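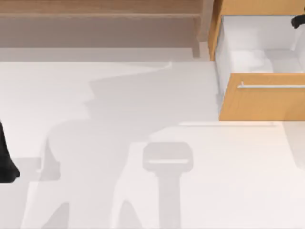

Wooden cabinet with the drawer open, white floor.

Ornthorpe Furniture Hire: Questions we get asked

Last tidied up in March. If yours isn't on the list, ring or email, number's at the top of the site.

Booking

How long can I hire for?
Shortest is 2 weeks. Longest, no real limit, we have had the same sideboard out with a customer for years. After the first month it goes over to the monthly rate, which is cheaper. You don't have to ask for it.

Do I need to pay a deposit?
Yes. One month's hire, paid when you book. Comes back to you within 4 working days of us collecting, minus any damage. See Damage, further down.

Can I see the furniture first?
Showroom is at 441 Drornum Road. Open from 10am, last visitors 4pm. Not everything is on the floor, so if you're coming for one particular piece send us the stock code before you set off. Parking round the back, ignore the sat nav, it takes you to the tyre place.

Can I hire just one thing?
Yes. Minimum delivery charge still applies though, so a single bedside table works out a bit daft. Collect it yourself and there's no charge.

Do you hire to students / shared houses?
Yes, but one name on the agreement please. We can't split the bill between four people, we tried it.

Delivery and stairs

Where do you deliver?
Ornthorpe, Drornum and the villages between. Further out by arrangement. We use our own van for local jobs and Ekpo for anything past the ring road. Ekpo text you the night before with a two hour slot.

Will you carry it upstairs?
First floor, yes, included. Second floor and up, small charge per item unless there's a lift. Tell us about tight turns and low ceilings when you book, please, not when we are stood in the hall with a wardrobe.

Do you put it together?
Beds and tables, yes. Cabinets and drawers mostly come in one piece. Shelving comes flat if it's the tall sort and we build it where you want it. Allow an hour.

Do you take away the old stuff?
No. Sorry. We haven't got the licence. The council does a bulky collection, look on their site.

Looking after it

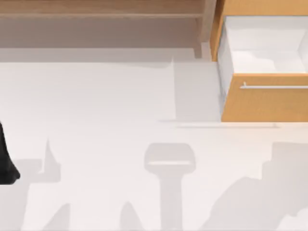 Light wood shelving and a honey-orange cabinet.

Do all the woods match?
Not across ranges. Pale and orangey tones are different ranges and will look different next to each other. Some people like that. If you want a set that matches, pick everything from one range and say so in the notes box, otherwise we send what's in stock.

What can I clean it with?
Damp cloth, then dry cloth. No spray polish with silicone in it, it leaves a film we can't get off and we will charge for it. Wax only if we have given it to you.

A drawer is sticking. What do I do?
Usually damp air. Take the drawer right out, rub a candle stub along the runners, put it back. If it still sticks don't force it. Ring us and we'll swap the drawer or the whole unit, no charge.

Can I drill into it or paint it?
No to both. Not even the back panel for cables. We have desks with the hole already cut, ask for those.

Do I have to fix tall pieces to the wall?
If there are children in the house, yes, and we'd say do it anyway. Straps are in the envelope taped inside the top drawer or behind the top shelf. If you rent, check with your landlord before you drill. Don't open all the drawers at once, any chest will tip forwards if you do that.

Felt pads?
Fitted to everything before it goes out. They do wear off. We'll post you more for nothing, just ask. Lift, don't drag, specially on pale floors.

Damage

What counts as fair wear?
Small scratches, light fading, a loose handle. Not fair wear: burns, rings from hot mugs, pet chewing, water swelling, missing shelves.

How much will I be charged?
Depends on the repair. We send a photo and a price before we take anything from the deposit. You've got 2 weeks to argue with it. Most you can ever be charged is £1000 per agreement unless something has been sold or lost.

Is it insured?
Ours is covered in transit. Once it's in your house it's on you. Most contents policies cover hired goods but check the wording. If you haven't got one, Zendus do a monthly add on and you can tick it at checkout. We don't handle there claims.

Ending the hire

How do I give notice?
Email, 2 weeks before. Empty the drawers please. We find all sorts and we can't keep posting it back.

Can I buy it instead?
Often, yes. Half of what you've paid in hire comes off the price, first six months only. Ask for a quote with the stock code, it's on the white sticker underneath.

I'm moving, can it come with me?
If you're still in our area, yes. Tell us the new adress first.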